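Squeeze-and-hold on soft goods: head camera only, or head plus wrist?

gbansal
Posts in: Manipulation / Bimanual

Splitting this off from the Stuken thread because the discussion there moved to leg control.

We are writing up a two-arm holding method for cushions and similar stuffed items. Both grippers press inward from opposite sides at about waist height of the item. The policy takes head camera images, both wrist camera images, joint positions and motor currents, and puts out chunks of 90 actions. Training set is 2,000 teleoperated episodes, all on soft household items, several rooms.

The result I want checked: dropping the wrist images at training time cost us almost nothing on the lift, but the hold got worse. Slips went up, mostly on heavier items. My reading is that the wrist view tells the policy how far the fabric has bunched up near the fingers, and that this is a usable stand-in for grip force.

Objections welcome before we submit in August.

nsisodia

I don't buy the reading. You removed two image streams and left everything else the same, so the network also lost capacity and the effective learning rate changed. Did you run a control where the wrist images are present but shuffled between episodes?

gbansal

No. We ran one with the wrist images blacked out. It scored the same as removing them.

nsisodia

Blacked out is a constant input and the encoder learns to ignore it in the first few thousand steps. Shuffled is a different test. It tells you whether the content matters or whether any varying image acts as a regularizer. On the Flarnen arm we saw the second effect, and it was large enough to publish by mistake.

Vikas_S

Second the shuffle test. Separate question: how do you define a slip? If it is labeled by a person watching the head camera video, then you are scoring with the same view you kept.

gbansal

Labeled from the joint record. If the distance between the two grippers drops by more than a set threshold during the hold phase and does not recover, it counts. No video involved.

Vikas_S

That will flag a cushion that is settling. Foam relaxes under load, and the grippers follow it inward with no slip at all. What is the threshold?

gbansal

9 mm. We picked it by looking at holds that everyone agreed were good, and none of those crossed it. Fair point that the good holds were mostly on one fill type.

bajpai_b

The threshold should be a fraction of the uncompressed width. A fixed number is fine for one cushion and meaningless for a mixed set. Chaudhary used a percentage in the old towel work and still had trouble, because width depends on which way the item is turned.

On the main question I am closer to Gaurav than to Narendra. The head camera sees the overall outline well, but the fabric close to the fingers is often hidden behind the gripper itself. The wrist camera is the only one with any chance there, even if what it gives you is poor.

nsisodia

"Even if it is poor" is the problem. At that distance most of the image is gripper housing and the rest is out of focus. I would like to see what you are feeding the encoder before I accept that it reads fold depth from it.

gbansal

Reasonable. Two head views and one wrist view, unprocessed, same item and same session:
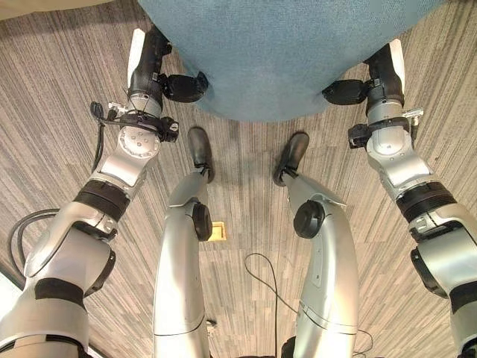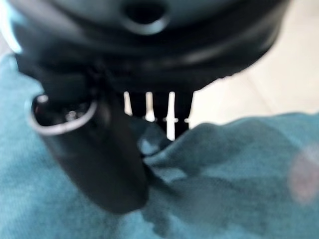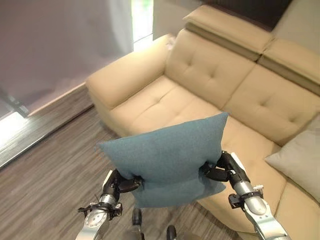
I am not claiming the network measures anything in millimeters. The claim is weaker: coarse shading of the folds changes with compression, and a blurred image keeps coarse shading. We downsample before the encoder anyway, so most of the sharpness would be thrown away even with a better lens.

nsisodia

Then blur the head images to the same degree and retrain. If coarse shading is enough, the head-only policy should hardly care. That gives you a cleaner argument than the ablation you have now.

gbansal

That one is cheap. I will queue it with the shuffle run.

sengar

Coming at this from the hardware side. Motor current already carries the squeeze force, with friction on top. At Plondale we logged current during static holds and the friction term hid up to 10 percent of the signal, worst right after a direction change. If your joints are better than ours, the wrist images may be filling in for something you could get from a filter. Have you tried head only with filtered current?

gbansal

Raw current only so far. Which filter?

sengar

Plain low-pass, plus a flag for time since the last sign change in joint velocity. The flag did more than the filter.

bajpai_b

If that closes the gap, the paper becomes a paper about current sensing and the title has to go.

gbansal

I can live with that. Order of runs will be shuffle, blurred head, then filtered current with the flag. I will also rescore the existing holds with a relative threshold and post both tables in this thread, including the fill types.

Vikas_S

Please post the per-item numbers too. The mean over a mixed set hides which items are driving it.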